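March
Posted by the night crew lead

Long one tonight. We picked up the Mokside building back in January and I still haven't figured out their elevators, so I hauled the big vacuum up to six on the service stairs (my knees have opinions about that). The tenants up there are nice enough but wow, do they drink coffee! Every break room sink had a ring in it, and somebody had left a whole pot to cook down to tar on the burner. Soaked it, scrubbed it, soaked it again. It's fine now.

Did the lobby floor after that. The new pads from Zunura are softer than the old ones and I'm still not sold on them. They leave a nice shine near the doors but you have to go over the corners twice, and I was already 30 minutes behind by then. 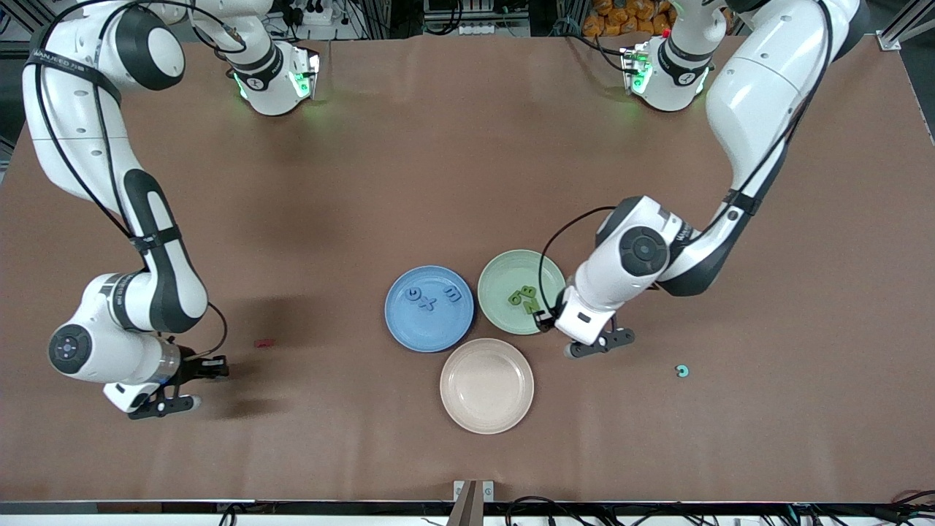 Anyway, the supply order. I opened the bill while I was eating my sandwich and it came to $849, and I just about choked. Turns out they'd charged us for the liners two times over. I left a message and I'll call again in the morning if I can drag myself out of bed. Lyons never messed up an order on us, but Lyons also took nearly 9 days to deliver anything, so pick your poison I guess.

The Florkby walk-through is next week and I want those restrooms spotless. Grout's looking gray again behind the end stall. I might go in early with the small brush and some music and just get it done, no mop bucket traffic, no phone ringing.

Home by 2 a.m. Shoes off at the door, they smell like floor stripper. Need to remember to buy gloves, the medium ones, and put the spare key back on the ring.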